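Advice > Kitchens > Stone and slate worktops > Common questions

Stone and slate worktops: common questions
Flynn Ormsby
Updated July

We get the same questions most weeks, by phone and at the counter in Trornmont, so we have put the answers in one place. They apply to natural slate, granite, marble and limestone. Where a stone-effect surface needs different treatment, we say so.

Does slate need sealing?

Not always. Dense slate takes in very little and many people leave it bare. Softer slates do stain, and they are better with an impregnating sealer. To find out which you have, put a teaspoon of water on a corner and leave it for 30 minutes. Wipe it up. If the stone underneath has gone darker, it is taking in water and should be sealed.

What is the difference between sealing and oiling?

A sealer goes into the stone and slows down anything spilt on it. Once dry, you shouldn't be able to see it. Oil sits nearer the surface and makes slate look darker and more even, and it hides fine scratches. It also wears off quickly near the sink and hob, and has to be put back on every few months. You can't seal over oil. If your worktop has been oiled and you want to change, it has to be stripped first.

How often should I reseal?

Once a year for marble and limestone in a kitchen that gets daily use. Every two to three years for most granite. Do the water test again before you buy anything, as plenty of worktops are resealed long before they need it.

There are rusty marks in my stone. Is something wrong with it?

Probably not. Many slates and some granites contain iron, and it shows as tan, orange or brown lines. If the marks were there when the slab was cut, they are part of the stone and no cleaner will shift them. Please don't try bleach or a bathroom rust remover. Both can leave a pale patch that is far more obvious than the line was.

Marks that appear later are another matter. A ring under a tin or a cast iron pan is a surface stain, and it can often be drawn out with a poultice left on overnight. If new brown spots come up across a wide area, ring us. Water may be getting in from below, usually at the sink cut-out.
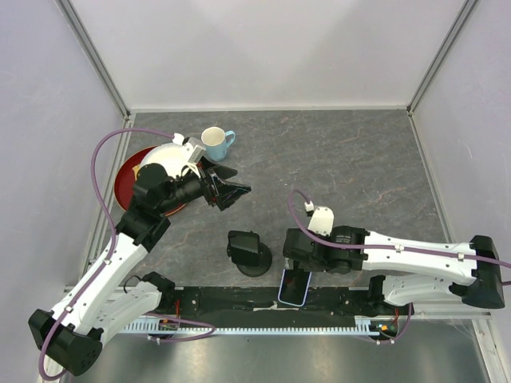

Stone-effect surfaces are printed or moulded, so the veins are only a pattern and won't change with age. They don't need sealing, and sealer will leave a sticky film on them. If you aren't sure what you have, look at a cut edge or the underside near the sink. On natural stone the colour and grain carry on through. On most stone-effect boards you will see a different material underneath.

Can I put a hot pan straight down?

Slate and granite cope with heat well, but we still say use a trivet. A sudden change in temperature can open up a weakness that was already there, and sealers discolour with heat. On stone-effect boards a hot pan can blister the surface, and this can't be repaired.

What should I clean it with?

Warm water, a drop of washing-up liquid and a soft cloth. Rinse, then dry with a tea towel if your water is hard. Keep vinegar, lemon juice and limescale remover away from marble and limestone altogether. They dull the polish in seconds.

How do I get limescale off around the tap?

On granite and slate, hold a plastic scraper nearly flat and work slowly. On marble, soften the scale with a hot damp cloth for ten minutes and try a wooden spatula. If it is thick, have it done by someone with polishing pads.

My slate is flaking. What can I do?

Light flaking along an edge is common in the first few months. Rub it with 200 grit wet-and-dry paper, used wet, and finish with something finer. Flakes bigger than a thumbnail on the flat part of the worktop should be looked at. Aníbal Ayala does our repairs and can usually tell from a couple of photos whether it is worth a visit.

Can a chip be filled?

Yes, with coloured resin. Small chips on a dark stone nearly disappear. On pale marble you will see the repair if you know where to look. Keep the broken piece if you find it.

How much does a visit cost?

A call-out within 40 miles is £159, which covers the first hour and ordinary materials. Stripping and resealing a whole worktop is quoted separately. Vasylyna Savchuk handles bookings, and mornings are easier to get than afternoons.

Do you supply new worktops?

No, we only care for and repair them. For new slate we send people to Skelov, who let you pick out your own slab in the yard. Take a cupboard door with you, and look at the slab wet and dry.

Contact us | © Fornum Stone Care, Trornmont | Back to top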